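Subject: Re: [Lakent-makers] Wall panels behind a long work table: gaps or no gaps?

Hello all, and hello especially to our new member out in Kavby, who asked such a good question and has been waiting very patiently for somebody to answer it. I meant to write back the same evening and then life got in the way, as it does, so please forgive me. I'll put the original message in here for those who get the digest and have lost track:

> Hi everyone, first post from me. We have taken over the back room of
> a former bakery and want to put in one big white table along the
> wall for cutting patterns and laying out quilts. The plaster behind
> it is in terrible shape, so we are thinking of covering it with flat
> panels in a light color and calling it a day. My question is what to
> do where the panels meet. My partner wants cover strips over every
> joint. I would like to leave them plain, but I am worried the dark
> lines will bother me once I am sitting there for hours. Also, is
> white on white a mistake? Everybody in the family says it will feel
> like a dentist's office. We have 3000 to spend on the whole room and
> I would like most of that to go to lights and the table. Thanks in
> advance!

First of all, congratulations on the room! A bakery back room is a wonderful thing to inherit (I hope it still smells a little of bread on damp days). I have been sewing at a table against a paneled wall for 11 years now, first in our old space on the Demissie side of town and now in the shared room, so I have opinions, and you are welcome to take them or leave them.

On the joints, I am with you and against your partner, I'm afraid. We had cover strips in the old place, and every one of them collected lint along its edges. If you sew with flannel or batting you will know exactly what I mean. I used to go along them with a damp paintbrush before every open house. Plain joints are so much easier to live with. You do see a line at each one, there is no getting around that, but a thin straight line is a quiet sort of thing and I stopped noticing ours within a few weeks.
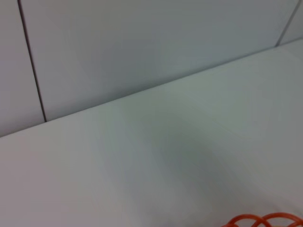

Wall and white tabletop, with the thin dark seams between the panels.

What I would spend your worry on is where the joints land. Before anything goes up, put the table where it will stand, sit down in your usual spot, and have someone hold a strip of dark tape against the wall while you look. I like a wide stretch of plain panel in front of me and the joints off to the sides. If you only think about the wall when you are standing in the doorway you will space everything evenly, which looks very nice from the doorway and may put a line straight in front of your nose.

As for white on white, your family is being a bit hard on it! Pale gray is my favorite behind a white table, if you can get it, because you can still tell where the table stops and the wall starts, and it is kind to the eyes when you are matching thread. A bright white wall can make a cream fabric look dingy, and I once talked myself out of a perfectly lovely linen that way. You will have quilts all over that table soon enough and I promise you it won't look like a dentist's.

Money, then. We paid roughly 400 for panels in the old place, though that was a shorter wall than yours sounds, and then another 70 for adhesive and screws and a decent blade for the saw. I still have the receipts somewhere if it would help you to see them. The Prurevis people had seconds with scuffed corners when I was last in, and a scuffed corner can go down behind the table where it will never trouble you.

Oh, and do look at how the table meets the wall! Old buildings are hardly ever straight, and if there is a gap at the back your pins will find it, and your chalk, and eventually your good seam ripper. We laid a rolled strip of felt along ours for years and it did fine. Pull the table out now and then anyway and see what has gone down there.

Would you tell us how long the wall is, and which side your window is on? I'd have more to say about lights if I knew that. And if anybody else on the list has tried panels over bad plaster, please do chime in, especially about damp, because our walls were dry and I don't like to guess about that part.

I'll be bringing my sample pieces to the February meeting, two grays and an off-white, and you are very welcome to carry them home and prop them up for a week.

Warmly, from the far end of the cutting table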